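How Does a Robot Learn to Tidy a Table?

Have you ever tried to teach a little brother or sister to tie a shoelace? You can talk and talk about loops and bunny ears, but it works much better if you sit down beside them and do it slowly, and then do it again, and then (with a deep breath) once more after tea. Robots are rather like that, and at the Flivley workshop our robot Orine is having just that sort of lesson.

What is an example?

An example is one go at a job, from start to finish. Wondimu Yilma, who teaches Orine, wears special gloves, and when he moves his hands, Orine's hands move too. While he picks something up and puts it down again, a computer called Herel saves everything: what the robot's camera saw and how each finger bent. One go takes around 4 minutes, and then it's time to set the table again!

Why so many?

If you had only ever seen one apple, a big red one, you might not know what to make of a small green one. Orine has the same trouble. So far Wondimu has made 389 examples, with the things on the table moved about between goes, so that the robot doesn't simply learn to reach for the same spot every time.

Soft things are tricky

A jar keeps its shape when you hold it, but a wrapper crumples and a pouch can flop over. That is why we like to mix them up, jars and tubes and snack bags all on one cloth, and let Orine have a try at each. The blue pouch with the zip is a favourite of ours.
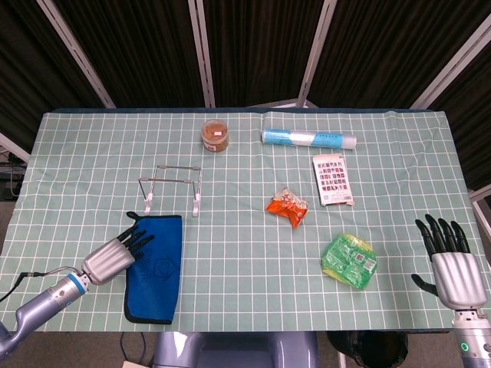
What happens next?

All the saved examples go into a learning program, which looks through them for patterns. After that Wondimu takes off his gloves and Orine has a go alone. If it gets muddled, he makes five more examples of the part it found hard, and the lesson carries on.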